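Rimesell Book Auctions to Offer Jelínek Library of Travel and Exploration

Drinmont, August 7, 2019. Rimesell Book Auctions will offer the Jelínek library of travel and exploration in a single sale this November. The collection will be sold at the firm's Drinmont rooms in 105 lots, most of them in English or German.

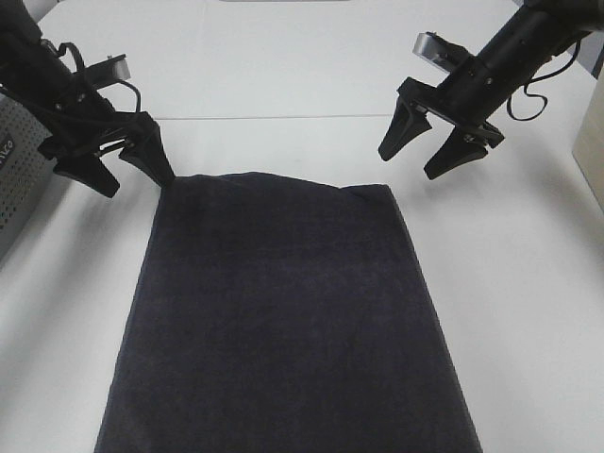
The library was formed over four decades and is strongest in polar voyages and early accounts of Central Asia. Many volumes remain in their original cloth, and buyers are asked to handle them with care during the preview. Folio atlases should be opened on a padded surface. Staff will assist with the larger maps on request.
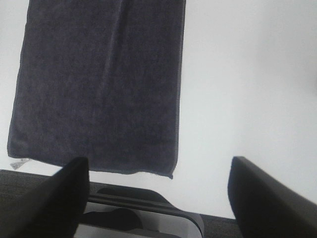 Reading time: 1 minute

Estimates begin at $2000 for the principal lots. The highest estimate, $3000, has been placed on a set of Siberian journals with all 11 folding plates present. Shorter runs of periodicals and pamphlets will be sold without reserve.

A printed catalog is in preparation at the Zirkbridge Press and will be mailed to subscribers before the preview opens. Absentee bids will be accepted in writing until the close of business on the day before the sale.
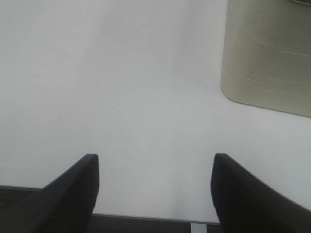
Two black gripper fingers with a wide gap between them.

Condition reports may be requested from the book department.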